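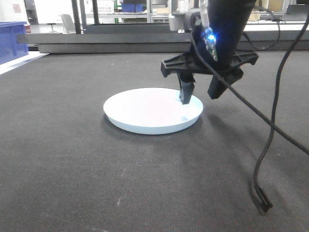 Plate on the dark mat, fingers open over the right side of it. Not gripping anything.

September, bench notes, plates again

Started 8:15. Goal for today same as last week: pick one dinner plate flat off the mat, carry it to the rack, set it down on edge, do it enough times that I'd let it near somebody's kitchen. Long way off still but less long than it was.

Plate is the white Grisell one, raised rim, flat in the middle. Picked it because the rim is shallow and that is the hard case. Bowls are easy, mugs are easy (Marius did mugs in an afternoon and hasn't stopped mentioning it). A flat plate on a flat table gives you almost nothing to get under. People do it without thinking, push down on one side with a thumb, tip it, fingers under. Or slide it off the counter edge. We have two stiff fingers and no thumb pad worth the name.

Three ways in that I tried this morning:

a) Straight down, one finger inside the rim, one outside, close on the wall. Works when height is right. Height window is tiny. Too high and it closes on the lip and pops off, too low and the outside finger loads up on the mat and the arm faults.

b) Push the plate sideways until it meets something, then pinch. Needs something to push against. No good on an open table, might be fine at a sink.

c) Press on the inside near the far rim so the near side lifts, then scoop. Looks great when it goes. Mostly the plate just skates. Dropped this one before lunch, mat isn't grippy enough and a real counter will be worse.

So (a). Ran it as a batch after lunch.

80 attempts, one plate, position shifted by hand between tries, anywhere I could reach without standing up. 47 clean picks, meaning up, held, carried to rack, no slip that I could see. Rest failed one way or another. Most of the fails were the lip pop. A few where the outer finger landed on the rim instead of past it and just pushed down, ugly noise, no chip. 6 were faults where the arm stopped itself on the mat and I had to clear and rehome.

Not good enough. If a dishwasher (person) dropped plates at that rate they'd be sent home at noon. Better than August tho, when I didn't bother writing the number down.

Marius Pană came by around 2, watched a handful. His comments, so I don't lose them:
- approach is too vertical, tilt the wrist a bit so the inside finger comes in flatter on the wall
- I'm using one height for the whole mat and the mat is not one height. He is right, put a straightedge on it, there's a hump toward the middle. Small but the window is small too
- he thinks we should quit doing flat plates and only claim rack-to-cupboard, where the plate is already on edge. I don't agree. Half the chore is clearing the table. If somebody has to stand the plates up first they may as well put them away

We went round on that last one for too long. His view is a machine that does one half of a job reliably gets bought and a machine that does all of it badly gets demoed. My view is nobody we talked to at Clamgate asked for cupboard loading, they asked for the tables. Left it there.

Afternoon, tilt change. Tipped the wrist forward, reran a short set. Lip pops went down, I think. But now the outside finger comes in on a slant and needs more room past the rim, so anything with a neighbor close by will get hit. Plates on a real table have forks and glasses next to them. Noted, not solved. Didn't keep a proper count for this set, was changing the angle as I went so a count would mean nothing. Do it properly tomorow with angle fixed.

Grip force: at 415 on the controller scale (whatever the unit is, Zuvari manual just says counts) plate holds level through the whole carry. Lower than that it droops at the far side as soon as the arm accelerates. Higher I don't want to go, it squeaks. Somebody should check what 415 is in real force before we try it on anything thinner. Thin porcelain scares me.

Speed. One good cycle is slow. Stood there with my coffee and cleared the rest of the lunch table, wiped it and sat back down before it had done two. I know speed is the last thing to fix. Still the first thing anybody will notice. For a cafe after hours slow is maybe OK, it has all night. For a house I can't see who'd put up with it unless they can't do the job themselves, and for those people it has to be a lot safer than this.

Things that make it look better than it is, for whoever reads this and gets excited:
- plate is clean. No food, no sauce, no water on it
- one plate. No stack. Stacks we haven't touched
- white on dark, vision finds it every time. Lobo white table top is on order, expect that to hurt
- same lights all day
- me, moving the plate to "random" spots that are probably not random. Catch myself putting it where it works

Can it clear a table? No. Can it pick up a plate it can see, by itself, a bit more than half the time? Yes. That's where we are.

Finger tips: squared ends are OK for the outside, wrong for the inside. Inside one wants a rounded edge so it rides down the slope of the rim and doesn't dig. Sketched something on the back of the delivery slip, it's taped inside the cover of this book. Print two, soft stuff on the inner face only. Marius says soft on both. Print both versions then, cheap enough.

Also want a contact check. Come down slow for the last bit, stop when the outer finger feels the mat, back off a hair, close. Gets rid of the hump problem without mapping the whole surface. Costs time per pick. Take the hit.

4:40 last try of the day with the tilt backed off halfway. Good pick, good carry, then set it in the rack one slot over from where it should go. Plate stood up fine. Counting it as a pick and not as a place. Need to split those two numbers in the sheet anyway, right now it's one column and it hides stuff.

Next:
- fixed tilt, full set, same count as today so they compare
- contact check on the way down
- new finger tips, both versions
- fork next to plate, even just one, see how bad
- wet plate. Get towels first
- ask Clamgate what plates they realy use, and if they have any chipped ones they'd let us have

Left it powered, parked, software stopped. Whoever is in first, rehome before you run anything, it lost zero once today after a fault and didn't say so.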